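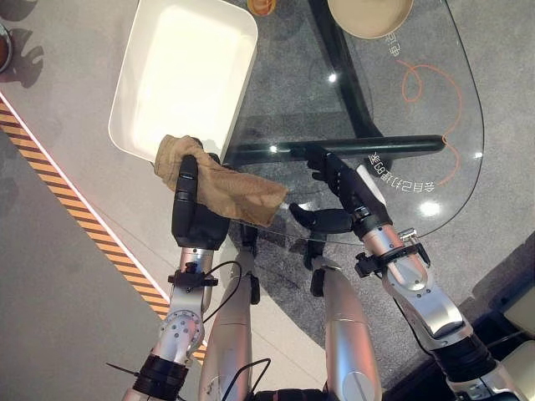
Both hands over the glass table, cloth in the left.

Clolen build thread: teaching it to wipe a table (page 4)

sprocketjam
Posted July 2, 2024

Right, update on Clolen for anyone still following. Both arms are on, both hands are on, and we've moved from waving at the wall to housework. The job I've set myself is wiping down a glass-topped table, which I picked because the glass table was already in the workshop and I'm lazy. Pick up cloth, wipe, put cloth down somewhere sensible. I've logged 341 goes so far, counting the ones where I hit stop in the first second because an elbow was heading somewhere I didn't fancy.

Wiring first as a few of you asked. The hand cable comes out of the wrist clamp and hangs in a loop. I know it's ugly. I tried it tight along the forearm and it tugged every time the wrist rolled over, so it gets its loop back and I'll find some braided sleeve for it at some point. Both wrists have the same clamp now (the old printed ones cracked, see page 2, I'm still cross about that).

Glass is a pig, by the way. The overhead depth camera can't decide if there's a tabletop there or only the floor underneath, and on a bright day the lamps make two suns in it. I've ended up telling the software where the table is with a tape measure and a text file. Crude, but it doesn't argue.

tinlid
This is coming on! Can I ask why you bother with fingers at all though? For wiping a table I'd bolt a sponge to the end of the arm and go home. You've got a whole hand's worth of motors in there to hold a rag.

sprocketjam
Fair question and my other half asks it too. Main reason is that wiping is only this month's job. The Curkus hands were the expensive bit of this build and I want them to do more than one thing. Also a sponge on a stick can't pick up the tray and wipe under it, and a table with a dirty rectangle on it isn't a clean table, is it.

halfmoon_bearings
With tinlid on this one, sorry. I had a set of Curkus hands on my own arm for most of last winter and took them off again. Lovely things, but on soft stuff they were hopeless. Hard objects fine, mugs fine, anything floppy and the fingers close on themselves and the cloth squirts out sideways. I've gone back to a two-jaw gripper with rubber pads and I've not looked back. What's your grip like when the cloth is bunched up? That's where mine always went wrong.

sprocketjam
Bunched is better than flat, for me anyway! Flat was awful. If it goes for a flat cloth it gets a corner and then it's dragging a tail about. So I start it off with the towelling scrunched up a bit and have the finger come down the side of the bundle and squeeze. Wrist camera view of it holding on, you can see the end of the cloth has rolled up on itself next to the finger. Blurry, the arm was moving and I've got the exposure set too long.

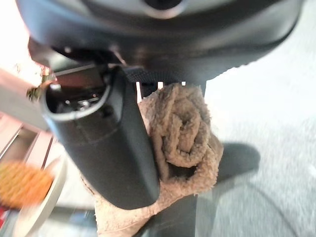
gannet_works
Terry towelling is doing you a massive favour there. The loops catch on everything. Try it with a microfibre or one of those thin blue kitchen cloths before you tell anyone the grip is sorted, because I had the same thing on my folding rig: worked beautifully for weeks on a bath towel, then I swapped to tea towels and it couldn't hang on to one for love nor money.

tinlid
Ooh yes, do the thin one. I want to see halfmoon proved right or wrong, not fussed which.

sprocketjam
OK, OK, thin cloths are on the list. Might be November at this rate, the workshop's shut for a chunk of the summer while they do the roof (the building's from 1903 and so, by the look of it, are the gutters).

In the meantime the thing that's driving me up the wall is the near edge of the table. Out in the middle Clolen is fine. Near the edge, the hand has to come down beside the glass or stay properly above it, and it likes to do neither. The long finger goes down one side of the thick edge and the rest of the hand is hanging about over the carpet like it's waiting for a bus. My tape measure file says the edge is a straight line and of course on this table part of it's a curve, so the numbers are only right for some of the way along.
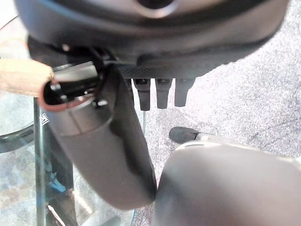 So what I've done for now is pull the boundary in by six centimetres all the way round, and it simply doesn't wipe that bit. I do it by hand afterwards. Yes, I'm aware of how that sounds. The proper fix would be to trace the edge by moving the arm along it myself and recording the path, and I'll have a go at that next session if I can get the arm to go limp enough without it flopping into the glass.

halfmoon_bearings
Don't trace it with the hand on. Take the hand off, put a blunt plastic probe in the wrist clamp and trace with that. You'll get a much cleaner line and if it does flop you've only broken a bit of plastic. Four or five passes and average them.

gannet_works
Or stick a line of tape along the edge and let the camera find the tape? Glass problem solved as well. Bright orange gaffer, ten minutes' work.

halfmoon_bearings
Then it only works on tables with tape on them.

gannet_works
It only works on one table now!

sprocketjam
Ha, gannet's got me there. I'll probably do the probe AND the tape, as I've got a roll of it in the drawer anyway and I'd like to know how far apart the two answers are.

halfmoon, quick one back at you. When the fingers closed on themselves, were you running the stock closing order? Mine came set so they all go together and that was rubbish on cloth. I've got it so the thumb moves first now and waits, and the others come in after. The Tralta controller lets you put a delay on each one. It was buried three menus down and the manual has it under "calibration" for some reason.

halfmoon_bearings
Stock order, yes. Didn't know you could change it, mine was on the older Alhassan board and I don't remember anything like that in there. Hmm. That would annoy me quite a lot if it was the whole problem.

I still say two jaws for cloth. But send me your delay settings and I'll dig the hands out of the loft and try it.

sprocketjam
Will do, sending them over tonight with the log file. Ignore the first lot of entries in there, the left and right wrists were swapped in the config and I didn't notice for a good long while.

tinlid
Still think it wants a sponge on a stick. Subscribed though.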